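Sim cell: wrist camera mount keeps ending up crooked after every reset

slowgripper
Joined: April
Posts: 74

I look after the simulated cell for our home-tidying arm (Skonska model, two-finger gripper, wrist camera). Every time I reload the arm file, the camera mount goes back to some angle of its own choosing. I fix it, save, reload, and we do the whole dance again. I've now done it 12 times, which I believe makes it a hobby.

This is the wrist view from the last reload, arm at home position, fingers open. The window and the TV are supposed to be level.

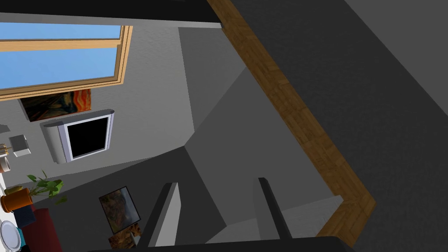

Trevor Lambert
Check your rotation order before you touch anything else. If the arm file was exported from Dritel and your loader expects the angles the other way round, you get a mount that is right on one axis and drunk on the other two. Write the mount as a quaternion and the argument goes away.

slowgripper
Tried the quaternion. It is now crooked with more decimal places.

plurberg_refugee
Disagree with Trevor. If it was rotation order it would be wrong the first time too, and OP says it's fine until the reload. Sounds like the fix is being saved to the scene and the arm file is stomping on it. Plurberg did this to me for 700 episodes. I trained on all of them.

Trevor Lambert
He said he fixes it by hand. Of course it's fine until the reload.

plurberg_refugee
Yes, and where does the hand fix get saved, Trevor?

Stuart Dobson
You could both be right, sorry to spoil it. Wrong order in the arm file, hand fix in the scene, arm file wins on load. Open the arm file in a text editor, find the camera link, and put the offset there. Then delete the override from the scene so you don't have two of them fighting. Also check joint 4 at home. On my Sandhu the wrist zero was off and I blamed the camera for most of a month.

slowgripper
There are two overrides in the scene. One of them has my initials in the comment. I'd like to move on from that.

Will edit the arm file tonight and check joint 4.

Trevor Lambert
Post the camera link block when you have it open. I still say it's the order.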